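# The Small Agency That Keeps Saying No

Four in the afternoon at Kondero and the phones are still going. Ottavio Donati takes one call standing up, another on the stairs. He runs a translation agency with 91 people on the books, most of them freelance, most of them working from kitchens and spare rooms in other time zones. He says he has met maybe a third of them.

The work is hospital letters. Discharge notes, consent forms, the sheet that tells you not to eat before surgery. Dull stuff until you get one wrong. Kondero covers 118 language pairs and turned down two big retail contracts last year to stay with it.

"We tried retail once," Donati says. "Shoe descriptions. I had a cardiac nurse translating shoe descriptions."

That nurse now heads the review desk. Every letter gets a second reader, and anything with a dosage gets a third. It is slow. Clients complain, then they renew. Havska, a clinic chain that signed in March, wanted the third read dropped to save money. Donati said no on the first call. Havska signed anyway - at full price, he adds, twice.

Not everything has gone well. A merger with Galora, a bigger rival, fell apart after 4 months of talks. Galora wanted the freelancers moved onto a bidding system, lowest rate wins the job. Donati's people heard about it before he told them, and he still winces at that. Some left. A few came back, the Somali team didn't, and it took most of a year to rebuild it.

Now there's the software question. Kondero uses a drafting tool called Testa for appointment letters and nothing else. Reviewers score every draft out of 100 and the scores go up on a shared page the whole company can see. Some days they are very good. Some days a patient gets invited to a hospital "in the direction of Tuesday-ness", in Portugese, and somebody fixes it and moves on.

Would he widen it to consent forms? Long pause, another phone ringing. Not this year. Ask again when the renewals are in.

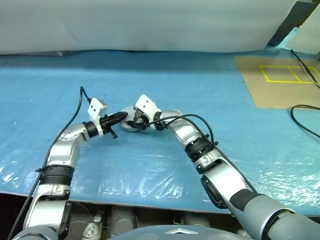
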